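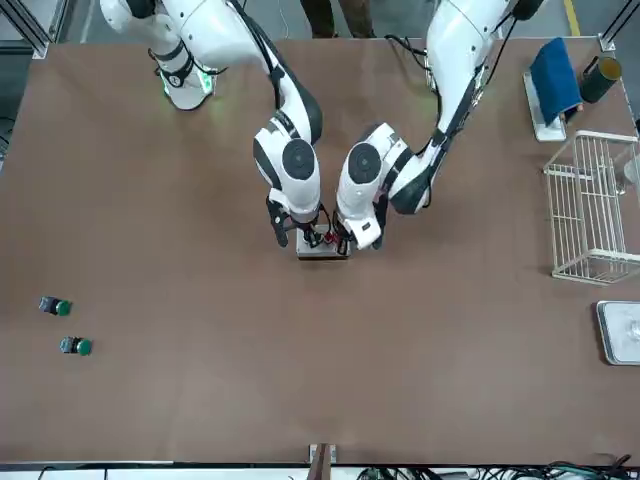
Two white robot arms above a brown tabletop.

The cup that came back too late

Nollau banned throwaway cups from its market square in July, and by Saturday lunchtime you could see where the trouble would be. The bins were cleaner. The queue at the returns hatch was 50 people long.

The scheme, run by a firm called Semach, works like this. You pay a deposit of three pounds on a hard plastic cup, drink your coffee, and take the cup to a hatch, a shop or one of the machines by the bus station. The cup is washed and goes out again. Semach says it has put 1,181 cups into use and that each will replace a great many paper ones. How many is a matter of how often it comes back, and on that the firm is rather quiet.

I asked three times for the return rate. I was sent a leaflet about turtles.

It matters because a sturdy cup takes far more plastic to make than the thin lining of a paper one. Use it twice and lose it behind the sofa and you have done more harm than good. The whole case rests on people bringing the thing back, week after week, in the rain, with a pushchair. I have one in my kitchen that I keep meaning to return. I suspect most of the town has too. 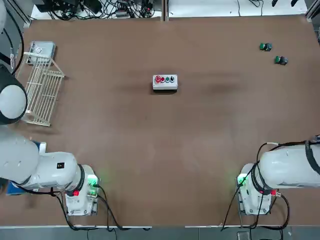

Then there is the washing. Cups from Nollau don't get washed in Nollau. They go by van to a plant run by Seso, 121 miles away, and then they come back by van. Semach told me the vans are "often full", and I would have liked to hear how often. It also told me a local washing site is being looked at, a phrase I have heard before about the swimming pool.

None of this means the old way was fine. Paper cups blew into the river all winter, and the recycling bins the council put out for them were mostly full of chips. I don't miss any of that. But the traders were given a few weeks' notice and no help with storage, and the smaller ones are now stacking dirty cups under the counter next to the milk.

Maurya, the café on the corner, has taken the plainest route of all. It knocks a bit off the price if you bring your own mug, and keeps a shelf of odd china for those who forget and don't mind sitting down for ten minutes. No deposit, no app, no van. It has been doing this for years, and it wasn't asked to take part in the scheme's planning.

The council will review the ban in the spring. It says the test will be how much litter is picked up from the square. That is an easy test to pass when the cups are all in people's kitchens. I would sooner see the van mileage and the number of cups Semach has had to buy again, printed side by side, before anyone orders more.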